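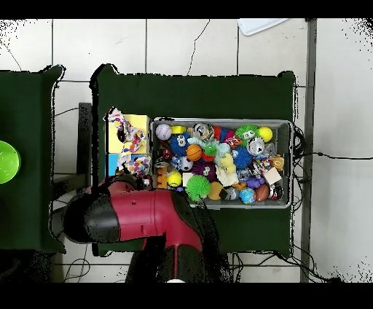 Section 5: Running a Sorting Practice

Imirby Robotics Club, student guide. Revised 03/12/2019 by Feven Teshome.

1. Fill the bin or the wire basket. Mix soft toys, balls and crushed cans.
2. Home the arm and set speed to 30 percent.
3. Pick one item, lift it clear of the rim, and pause.

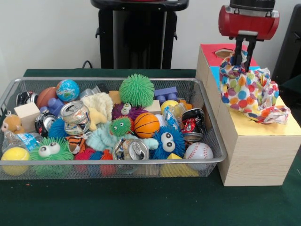 Reading time: 2 min

4. Move over the box and stop above the hole before you open the fingers. Tissue paper hangs low - raise the arm higher for it.
5. Log the drop on the Gilani sheet.

Note: A round is 18 picks. A dropped item counts as a pick.

Caution: Keep hands off the table while the arm is live. If error 902 shows, press stop and call the team lead.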